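Koltel Household Linen Words

A word list with usage notes, covering what people call the things on their beds

Version 8

What is in here

This dataset holds 2,000 short written answers about bedding: what people call each item, how often they say they wash it, and how they fold or store it. It was put together for work on regional vocabulary in English. The answers came in through a paper form and an online form, both with the same questions in the same order. Each answer is one row.

The project started as a list of words for the thing that goes over a pillow. Pillowcase, pillowslip, pillow cover and plain slip all turned up in the first batch, along with several spellings of bolster case. The form was then widened to take in sheets, blankets, quilts, mattress covers and the cupboard they are kept in.

Files

answers.csv holds the main table, one row per answer.
words.csv lists every distinct word or phrase given for an item, with the standard heading it was filed under.
places.csv gives the 58 districts used in the place column, with their short codes.
form.txt is the wording of the form, including the two questions that were dropped after the pilot.
changes.txt is the change log.

All files are UTF-8 with Unix line endings. The separator is a comma and text fields are in double quotes. Empty fields mean the question was left blank. The word "none" means the person wrote none.

Columns in answers.csv

id: a whole number. Numbers are not reused when a row is removed.
place: district code, see places.csv. This is where the person grew up, which may differ from where they live now.
age_band: under 25, 25 to 44, 45 to 64, 65 and over.
item: the heading, for example fitted sheet or top blanket.
word_given: the word exactly as written, including spelling.
word_filed: the heading form used for searching.
wash: weekly, fortnightly, monthly, less often, blank.
store: free text, lightly trimmed.
note: anything else the person added.

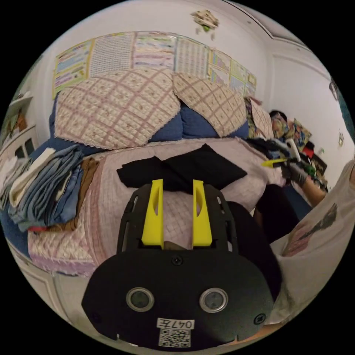
Mackenzie Vachon

How the answers were filed

Every word was read by two people working separately. Where they filed it under the same heading, it went in. Where they differed, the row was put aside and looked at again on a Thursday afternoon, when both were in. Most of the trouble was with "cover", which can mean a duvet cover, a bedspread, a mattress protector or the whole top layer. If the note field did not settle it, the row was filed as cover, unclear.

Spelling was left alone in word_given. Do not correct it before counting, as some of the spellings follow how the word is said. "Cuvver" and "counterpin" are both real answers. In word_filed they appear as cover and counterpane.

Continental quilt and duvet share a heading. Eiderdown has its own, even though some older answers use it for a modern duvet. Quilt was left as its own heading too, which not everyone on the project agreed with. If you need them merged, the grouping column in words.csv will do it.

Washing answers were given as free text on the paper form and as a choice on the online form. The paper ones were fitted to the online choices. "When it needs it" was filed as blank and copied into the note.

Known problems

Furach is over-represented. The form was handed out at the library there for longer than anywhere else, and many people filled it in while waiting.

The Mestier answers came in on paper and were typed up later. Handwriting was a problem in places. A question mark in square brackets in word_given marks a doubtful reading.

The age bands changed after version 3. Older rows with a band of 60 and over were moved to 65 and over only where the person had given an exact age. The rest have a blank age band.

The store field mixes two things, the place (airing cupboard, ottoman, top of the wardrobe) and the method (rolled, folded in thirds, set tucked inside its own pillowcase). Splitting it is on the list for the next version.

Very few people gave a word for the valance. Treat anything you find about that item with care.

What it should not be used for

The answers are not a sample of the whole population and should not be used to say how often people in general wash their sheets. People report what they think they do. The district codes are too coarse for drawing word boundaries on a map, although they will show broad differences between the coast and the inland towns.

Names and addresses were never collected. A few notes mentioned neighbours or relatives by name and those names have been taken out and replaced with [name].

Changes in this version

Added the Landry answers, which arrived in June.
Corrected two district codes that had been swapped.
Moved "candlewick" from blanket to bedspread.
Removed duplicate rows from people who had sent in both forms.
Fixed the quoting in the note column where an answer contained inch marks.

Licence and contact

Free to use and share with credit to Koltel Household Linen Words. Please give the version number, as the headings move between versions. Corrections are welcome and should quote the row id. Send one message per heading if there are several, and put the heading in the subject line.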